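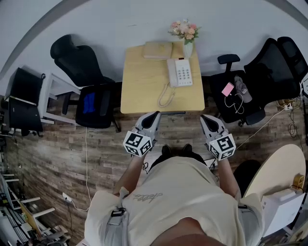 Not this year and probably not next, a reader from Pereyra wrote in after our July piece on chore robots. Her dishwasher still gets loaded by hand, she said, and the machine that was supposed to do it costs more than her car.

She has a point. But the outfits chasing the job say the gap is closing, at least for the dull stuff. Desks. Phones. Cords.

Punent, which trains machines for office and household tidying, put out new numbers Saturday. 1283 practice runs logged at its Plalberg site since spring, all of them done by people holding a pair of grippers, one per hand, with marker cubes on them so the motion can be tracked. Software then tries to learn the same moves. The company wants 4000 runs before it lets a machine loose in a paying customer's building.

The chores picked so far are small. Put a handset back on a desk phone. Move a notebook. Coil a charging cable and put it in a pouch. Clear a chair so somebody can sit on it. 21 tasks on the list in all, and Punent says its machine can get through nine of them without help on a good day. It did not say what happens on a bad one.

Cords are the headache. A book keeps its shape when you pick it up, a phone cord doesn't, and a power cable on the floor may be stuck under a chair leg. The software still guesses wrong on those more then it guesses right, according to the company's own summary. Flower vases are off the list for now. Too many spills.

Shop floors are a bit further along. Jelum, the parts supplier on the east side of Plalberg, has had one machine sorting bins on the night shift since winter. Same bins, same height, same lights. Staff there say it keeps up until a box turns up with a torn flap, and then someone has to walk over. Jelum has not cut any jobs over it and says it has no plan to. It is also not buying a second one, at least until the first can handle damaged boxes.

Price is the other thing. Punent is talking about a rental at $1429 a month, office customers first, homes later. No date given for homes. The company would only say that kitchens are "a different animal" and that stairs are not being worked on at all.

A public demo is planned at the Plalberg library, starting at 10 a.m., date still to be set. Free, but seats are limited. Punent says it will try the phone task and the notebook task live, and maybe one cable if teh morning goes well.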